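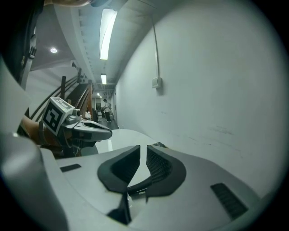

밤에는 계단 쪽으로 붙지 않고 벽을 따라 걷게 된다는 말이 면담에서 가장 먼저 나왔다. 계단 옆은 난간 색이 어두워 발밑이 잘 가늠되지 않고, 벽은 희어서 멀리까지 선이 보인다는 것이다. 이 진술은 설문의 자유 기술란에서도 표현을 바꾸어 여러 차례 되풀이되었다. 이 절에서는 계단과 나란히 놓인 복도에서 조명 배치와 마감 색이 보행 위치의 선택에 어떤 영향을 주는지 살펴본다.

그림 4. 클러크브리지 본관의 계단 병설 복도. 천장 보를 따라 형광등이 이어지고, 왼쪽에 짙은 색 목재 난간의 계단이 있다.

4.1 대상 복도의 특성

조사 대상은 클러크브리지 단지의 6개 동이며, 모두 복도 한쪽에 계단이 접해 있다. 그림 4의 본관 복도는 그 가운데 길이가 가장 길다. 이 복도에서는 형광등이 천장의 보를 따라 안쪽으로 배열되며, 왼쪽 천장에는 이와 별도로 원형 매입등이 있다. 두 종류의 광원이 서로 다른 천장면에 있으므로 복도의 밝기는 폭 방향으로도 고르지 않다고 보아야 한다. 기존의 복도 조명 연구는 길이 방향의 균제도를 주로 다루었고, 폭 방향의 차이는 측정 오차로 처리한 경우가 많았다.

벽면은 흰색이다. 아래쪽에는 옅게 긁힌 자국이 남아 있으며, 높은 곳에서 내려온 가는 수직 배관이 벽 중간 높이의 작은 흰색 상자에 이어진다. 벽 하부의 자국은 다른 동에서도 확인되었다. 본 연구는 자국의 원인을 따로 추적하지 않았으므로 이를 보행 빈도의 직접 지표로 쓰지 않고, 응답자가 벽을 묘사할 때 언급한 요소로만 기록하였다.

4.2 자료와 절차

설문은 이두레티 공간연구실이 설계한 문항을 사용하였고, 유효 응답은 1131건이다. 응답자에게 평소 복도의 어느 쪽으로 걷는지, 계단에서 내려오는 사람을 언제 알아차리는지, 불편한 지점이 있다면 어디인지를 물었다. 걷는 위치는 벽 쪽, 가운데, 계단 쪽 중에서 고르게 하였으며 시간대에 따라 달라지는 경우 주간과 야간을 나누어 답하게 하였다.

조도는 바닥면에서 측정하였다. 측정점은 복도 입구, 계단의 첫 단 앞, 복도 끝에 두었고, 각 지점에서 벽 쪽과 계단 쪽을 따로 쟀다. 주간 측정에서는 외부광의 영향을 분리할 수 없어 야간 값만 분석에 포함하였다. 측정값의 정리에는 체센 기록 양식을 따랐다.

4.3 결과

본관의 경우 야간 벽 쪽 바닥의 평균 조도는 145룩스를 넘었으나 계단 쪽은 이에 미치지 못하였다. 차이는 계단의 첫 단 앞에서 가장 컸고 복도 끝으로 갈수록 줄었다. 나머지 동에서도 방향은 같았지만 폭이 좁은 복도에서는 차이가 작아 해석에 주의가 필요하다.

야간에 벽 쪽을 택한다는 응답은 주간보다 많았다. 다만 그 까닭을 밝기에서 찾은 응답과 계단에서 내려오는 사람을 피하기 위해서라고 한 응답이 섞여 있어, 조도만으로 보행 위치를 설명하기는 어렵다. 자유 기술란에는 난간 색을 밝게 해 달라는 의견과 지금의 나무색을 그대로 두어야 한다는 의견이 함께 나왔다. 후자는 오래 근무한 응답자에게서 많았다. 난간이 어두운 편이 흰 벽과 구별되어 계단의 시작을 알기 쉽다고 적은 경우도 있었다.

4.4 논의

난간과 벽의 명도 차이는 두 방향으로 작용하는 것으로 보인다. 멀리서는 계단의 위치를 알려 주지만 가까이서는 난간 아래의 바닥을 더 어둡게 느끼게 한다. 따라서 난간을 다시 칠하는 방안보다 계단 쪽 천장의 조명을 보완하는 방안을 먼저 검토할 만하다. 매입등의 간격을 조정하는 경우 보에 설치된 형광등은 그대로 둘 수 있어 공사 범위도 작아진다.

본 조사에는 한계가 있다. 보행 위치는 응답자의 기억에 의존하였고 실제 동선은 관찰하지 않았다. 야간 측정은 5월 한 달에 그쳐 계절에 따른 차이를 반영하지 못한다. 동별로 조명의 교체 시기가 달라 광원의 노후 정도를 통제하지 못한 점도 남는다. 교체 이력을 포함한 분석은 다음 절에서 다룬다.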